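4.2 Grease buildup in kitchen branch lines

Kitchen branch lines were the second most common site of blockage in the Nurnemeck survey, after the shared stacks. In most of the apartments we visited, the line ran from the sink trap through the wall and joined the stack at floor level. The older units had galvanized pipe for this run. The newer units had plastic pipe of the same inside width.

We cut and weighed short lengths of pipe from 50 units that were due for replacement. Deposits were heaviest within the first bend after the trap and thinned out toward the stack. Galvanized samples held more grease than plastic ones of the same age, and the layer was harder to scrape off. We put this down to rust on the inner wall, which gives the grease something to hold.

Hot water alone did little. In the bench test at Trornton, we ran hot water through each sample for 15 minutes and weighed it again. The loss was small in the plastic pipe and too small to measure in the galvanized pipe. A hand auger opened a channel through the middle but left most of the layer in place, as shown by the cut sections. Figure 3 is placed at the end of this section.

Residents at Skitberg reported slow drains well before any smell. This order matters for inspection, as the building's service log only records odor complaints. We therefore added a timed drain test to the second round of visits, which started in December. The test uses a full sink and a stopwatch and needs no tools.

Figure 3. 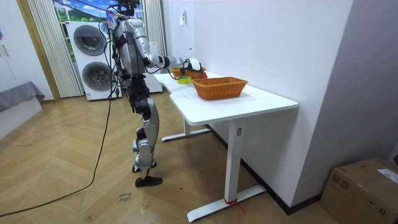
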